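Zirau Community Help > Teaching and Demonstration > Hand-Held Grippers

Recorded demonstrations rejected for "insufficient approach": what is the accepted practice?

Posted by Tiongson Lab Desk
Status: Open for replies

Our group is preparing a set of hand-recorded demonstrations for a two-arm pick-and-place task. The operator holds one gripper in each hand, picks up a light packaged item from the table, and places it in a small open container. The recordings are then used to train a policy on a pair of fixed arms. We use Pevex for review and export.

Of the first 44 recordings submitted in January, 19 were returned by the review step with the remark "insufficient approach." The documentation available to us does not define this term. The operators were instructed to begin each recording with the fingers already close to the item, in order to keep the files short. We would be grateful for guidance on the following points: how far from the item a recording should begin, whether the opening portion should include a period in which the gripper does not move, and whether the two hands should start at the same moment.

We should add that the fingers are opened fully over the bare tabletop before every recording, and that the opening width is checked in the software at that time. We therefore do not believe that the fault lies in calibration.

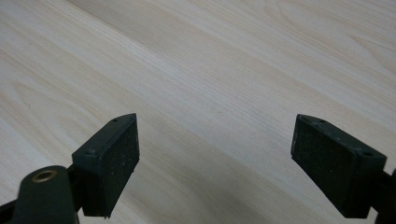

Dulline Support Circle would ask that calibration not be excluded so quickly. A width check performed once, with the fingers fully open, confirms only one end of the range. The closed position should be checked as well, with the finger pads brought together gently and held there for a moment. If the closed value drifts between recordings, the software may place the beginning of the grasp too early, and the approach will then appear shorter than it was. Please compare the closed value in several accepted files with the value in several rejected ones before changing your instructions to operators.

With regard to your second point, a short still period at the start is advisable. It gives the tracking time to settle. One second is ordinarily sufficient.

Accepted by original poster

Posted by Dexter Tolentino

The remark "insufficient approach" is applied when the portion of the recording before finger contact is too brief to be useful in training. In our installation the threshold was set at 20 frames of clear motion toward the item. Your own administrator may have chosen a different value, and it can be found in the review settings under the task profile.

Operators should be asked to begin well back from the item and to move toward it at an even pace. A recording that begins at the item teaches the arm how to close its fingers, but it gives the arm very little information about how to arrive there. When the trained arm then starts from its rest position, it has no demonstrated path to follow. We made this error ourselves and had to record almost an entire task again.

The two hands need not start together. Where one hand is to pick and the other is to steady the container, the second hand should nevertheless be moved into position within the same recording. It should not be parked beside the container in advance. 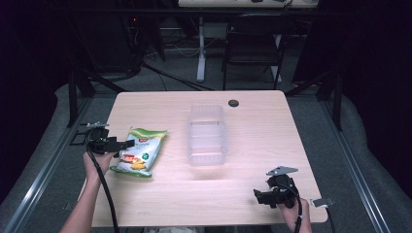 Starting positions should be written into the task sheet so that every operator works from the same instructions. We found that verbal guidance was forgotten by the afternoon, and that each operator had developed a personal habit. Our sheet now states the resting place of each hand, the area in which the item may be placed, and the direction from which it is to be approached. The item should be turned to a new angle between recordings. A snack bag lying diagonally, with open jaws directed at it from the left and an upright clear container beyond it, is a reasonable arrangement for one recording, but it should not be the arrangement for all of them. The container may be shifted as well, within limits that the fixed arms are able to reach. Please confirm those limits on the arms before the session begins.

One further matter concerns cables. An operator who feels a cable pull will shorten the movement without noticing. Slack should be checked with both arms extended to the farthest point of the task.

Posted by mwr_bench

I had the same message and just lowered the threshold to 9. Everything passed after that. I have not trained on it yet, so I cannot say whether the results are any good.

Comment from Tiongson Lab Desk

Thank you for these replies. The threshold in our task profile was higher than we had assumed. The closed value was consistent across the files we compared, both accepted and rejected. We will leave the threshold unchanged, revise the task sheet, and record the returned demonstrations again. We would still welcome advice on whether the still period should be trimmed before export.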